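Demonstrations with hand-held grippers: how much data for cloth?
Posted by hultden_k, 15 May 2018

Hello all. I want to share one result and hear if others see the same. We collect towel demonstrations with the hand-held gripper and train the policy only from these, with no teleoperation. With 281 demonstrations the policy could find the edge of the towel but the fold was poor. With 402 it was not better, and this surprised me.

Then I removed all demonstrations where the operator made more than one try at the first grasp. It left a smaller set, and the folds became clearly neater. The test towel and the table stayed the same.
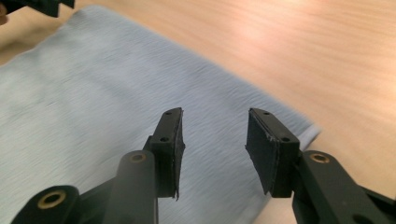
pillelov: I am not convinced. If you take out the second tries, the policy never learns to recover when it misses. Did you test with the towel moved to a new place?

hultden_k: Only a little, in 3 starting positions. When it misses it closes on nothing and goes on, so there you are right. But in my set the second tries were mostly hesitation, and the policy copied the hesitation too.

Flurnex: We had the same in March. We kept the second tries but cut out the waiting part in the middle. It is slow work - around 9 evenings for me - but the recovery stayed.

tsoukalas_lab: I disagree with both. Check your pads first. Worn rubber changes the grip on thin cloth, and then you compare two grippers, not two data sets.

hultden_k: Fair point. I did not write down when the pads were changed. I will put on new ones and run both policies again with the same colour of towel.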